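1/ A thread on static cling in carpeted rooms. I get asked the same things every heating season, so it goes in one place this year. October 30, 2018, for anyone who finds it later and wonders if the prices still hold.

2/ Static in a room is a humidity problem first and a materials problem second. Shoe soles touch carpet fiber, separate, and one side leaves with extra charge. In damp air the charge leaks away before you reach the doorknob. In dry air it stays on you.

3/ Cold outdoor air holds very little water. Heat it to room temperature and the amount of water is unchanged, but the relative humidity drops hard. A furnace doesn't remove moisture. It warms air that had none to spare.

4/ Buy a hygrometer before you buy anything else. Mine is a cheap Allia. Put it at desk height, away from the vent and away from the outside wall. Szu-yu Hsueh keeps hers on a windowsill and gets a number that describes the windowsill.

5/ Check any new hygrometer with the salt test. Bottle cap of table salt, enough water to make it a wet paste, seal it in a bag with the meter overnight. It should settle at 75 percent. Mine read 3 points low, so I wrote "+3" on the back in marker.

6/ Carpet fiber matters. Untreated nylon and wool both charge well against common shoe soles. Polypropylene is usually milder, but the sole has as much say in it as the carpet does. Leather soles are better than rubber ones in most houses I've been in.

7/ Many office carpets are sold with antistatic treatment. There are two kinds. A conductive filament in the yarn lasts as long as the carpet. A topical finish wears off in the walking lanes first and can come out with hot water extraction.

8/ Hok-lam Yang had the second kind at the Tavbridge office. Cleaned in May, no complaints all summer, then shocks at the copier as soon as the heat came on. The carpet had been losing its finish for years and the summer air was covering for it.

9/ Sprays: they work by leaving a residue that pulls water from the air. In very dry rooms there is little to pull. Test on an offcut. The Caletti spray left my light gray sample slightly tacky, and tacky carpet picks up dirt.

10/ Homemade fabric softener mix: same idea, more residue. I stopped using it. Ilham Tambunan still does and re-cleans every spring, so call it a matter of preference.

11/ Humidifiers: size by room volume, and assume the box is optimistic. My Yeh unit cost 115 dollars and holds one bedroom at 40 percent with the door shut. With the door open it's humidifying the stairwell.

12/ Don't push past 50 percent in winter. Water will show up on the window glass, then in the sill. If the glass fogs, turn it down 5 points and check again the next morning.

13/ For a desk that shocks you, a grounded mat is the direct fix. Get one with a resistor in the cord -- 1 megohm is standard -- and leave the resistor alone. It limits the current through you if something else in the room is faulty.

14/ If you have no mat, carry a key and touch it to grounded metal before your hand gets there. The spark is the same size. It just lands on the key.

15/ Corrections welcome. Siu-ming Mok has already written to say item 6 is too kind to polypropylene. Noted.
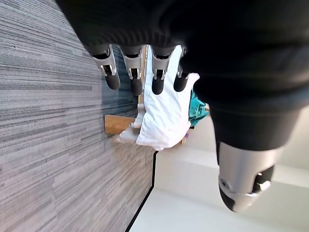 Does vacuuming more often reduce static?

Only slightly. Pulling out dust and grit helps the carpet last, but the charge comes from soles on fiber, and the vacuum leaves both in place. Raise the humidity first.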